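Trollomau bench notebook – kitchen counter, December
9:40, coffee not yet made
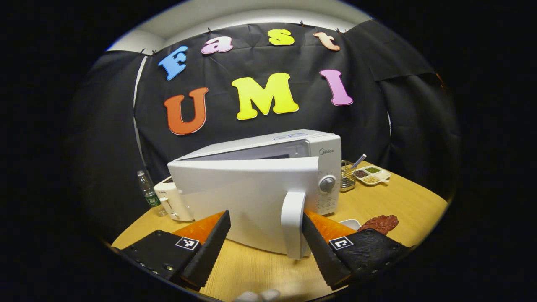

Where things stand

Door open on the Midea, swings left, handle is the tall white vertical one. Toaster on the left of it, wire basket with the spoon on the right. Leaving that order as is for the whole of this week so we stop rearranging every morning and then arguing about the layout sheet.

Layout sheet is still the Tramaneo one, version with the coffee stain. Copy it before it dies.

Morning job: door clearance

Question from Mundeo was how close the toaster can sit before the door gets in its way. They want it for the small-kitchen plan (the Xu flat, narrow counter, one outlet pair). I said I'd have it by lunch. Did not have it by lunch.

What I did:
- microwave pushed back until the plug complained, then pulled forward a finger's width
- door opened all the way, tape on the table under the outer corner
- toaster slid in from the left until it touched, then back out a bit
- same again with toaster turned so the lever faces the room
- same again with toaster behind the swing instead of beside it

Lever facing the room is better. Turned sideways you have to reach across the door to get to it and if somebody's soup is in the microwave you will be wearing it. Behind the swing works on paper but then you can't see if the toast is burning.

Tape marks are blue = door, yellow = toaster. Please dont peel them. If you must wipe the table wipe around.

Handle notes

Good handle to pull. Tall enough that you don't have to hunt for it. Pulling low down the door comes open fine but I get a little drag on the feet if I yank. Pulling nearer the middle, no drag. Ran 22 opens low, then 21 at the middle – lost count on the last one and stopped there, not redoing it. Box didn't walk out of its tape either time, so the drag is more of a feel thing than a real shift.

Closing: push flat on the panel, not on the handle. Pushing by the handle it bounces about half the time and sits there looking closed. Check for the click!! Twice this month someone has set the dial and walked off and come back to cold rice.

Running total on the door tally is now 2,688. Agreed stopping point is 3,000, then we look at the hinge and the latch and write it up for Mundeo. Don't round up. If you open it for your own lunch it counts, put a stroke on the sheet.

Dial

Round one under the name. Fine for long times, hopeless under a minute. For the reheating page in the Xu booklet I want to say turn past and come back, but need to check that against what the manual says. Manual is in the Tramaneo folder or it is in the drawer with the batteries. One of those.

The markings down the panel are small. I can read them standing close, not from the sink. Somebody with older eyes please try and write down what you get. Bigger printed strip beside it might be enough, not on the panel itself as it will come off with the first steam.

Basket

Wire basket is OK on the right but the spoon leans out of it. Nothing to do with the door, door goes the other way, so it can stay. I'd like it further back all the same, sleeve catches. Taller pot for the spoon would fix it. There was one at Trollomau before the move, white, chipped – anyone?

NO metal spoon in the bowl when it goes in. Yes I know everyone knows. Put it in the booklet anyhow.

Water bottle

Green label one, back left. Does it belong to the layout or is it just somebody's drink? If it's layout it needs to go on the sheet. If it's a drink, drink it. Leaving it until I hear.

Afternoon, 3:15

Clearance sent to Mundeo finally, with a sketch. Sketch is bad, numbers are ok. They came back asking if the microwave could go on a shelf over the toaster. Said no, toaster heat going straight up into it, and also nobody short can see into a bowl up there. They are thinking about it.

Wiped inside the cavity, ceiling as well, that's where it all goes. Bowl of water with lemon first, let it stand, then cloth. No scraper on the walls please, last one left scratches.

To do
- copy layout sheet
- find manual
- door tally up to 3,000, middle of the handle only from here on
- reading test on the panel markings, two people at leats
- pot for spoon
- new yellow tape, this roll is nearly done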